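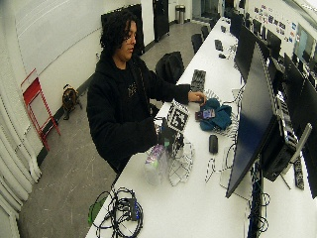 Skallater Shared Workshop — Hand Build Group
Minutes of the November meeting

Present: Anas Chamoun (chair), Ikhsan Rondonuwu (minutes), and most of the regulars, plus two newcomers who we hope will come back.
Apologies: received from the Killham carpool, who were stuck behind a closed road and sent their love.

The meeting opened at 7:15, a little late, as several of us were still finishing our soup.

1. Minutes of the last meeting

Accepted with one correction. The servo order was placed with Pawlak and not with Cernar, as I had written. Anas was very gracious about this, considering he had spent a while on the phone with the wrong shop on the strength of my notes. My apologies again, Anas.

2. Progress on the hand

Anas gave a good long report and I have tried to keep all of it. The black finger segments are all on and the tan fingertips have been fitted. He likes the rounded tips much better than the flat ones we tried in the summer, which kept skating off anything smooth. The clear housing at the base stays for now. There was some talk of painting it to match the fingers, but the general feeling was that we would all rather be able to see in when something starts clicking.

The clicking came up next. It is mostly in the thumb and it is worse after a long session. One of the newcomers wondered whether the tendon line was rubbing where it enters the palm, and there was a pleasant murmur of people thinking that was a very good question. Anas will open it up before the next meeting and have a look.

3. Markers and tracking

This took up the largest part of the evening. For the newcomers: the square black-and-white markers let the software work out where the hand is and which way it is turned, so the marker board has to be fixed firmly to the hand. If the board wobbles, the software believes the hand is wobbling, and we spend a whole evening chasing a fault that isn't there. (We have done this. It was a nice evening in other ways.) 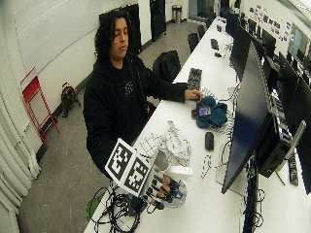
Ikhsan asked whether we could go back to a single marker to save weight at the wrist. Anas would prefer to keep two on the board, so that the software still has one to go on if a sleeve or a cable gets across the other. We agreed to keep two and look for the weight somewhere else, probably in the mounting block.

It was also agreed that anyone who reprints a marker should measure it with a ruler before mounting it. The printer by the door likes to shrink things to fit the page, and the last batch came out 3 mm small.

4. Soft objects

The group wants the hand to manage cloth and crumpled things by spring, and everybody had a favorite to suggest. Cloth is in. Thin plastic is in, though we expect it to be miserable. Eggs were proposed and warmly discussed and put off until we have a tray to go under them.

Each item will get 20 tries, written down in the green notebook whether they go well or not. Please do write down the bad ones — they are much more use to Anas than a page of check marks.

5. Cables

Ikhsan raised the cables, as he does, and asked for it to be noted that he raised them kindly. The loops at the near end of the table have grown again. We settled on two things: power leads will be tied separately from the signal leads, and anything that isn't plugged in at the end of a session goes back on its hook. Ikhsan has a bag of 1000 cable ties at home and will bring it.

6. Money

The Pawlak order is paid. Cernar quoted less for the next set of bearings but wants a larger minimum, and we don't need that many. Anas will ask whether the Killham people would like to split a box with us. The tea jar is low, and the suggested amount stays the same.

7. Any other business

The bench can be booked for up to 3 hours at a stretch, longer if the next name on the sheet is happy about it. Please sign with a name we can read.

A request was made for a warmer room. Noted with sympathy.

Actions
Anas: open the thumb and check the tendon line; write to Killham about the bearings.
Ikhsan: cable ties; new marker prints, measured; try a lighter mounting block.
Everyone: green notebook, please.

The meeting closed at 9:20. Next one is the same time next month, and Anas is bringing the soup.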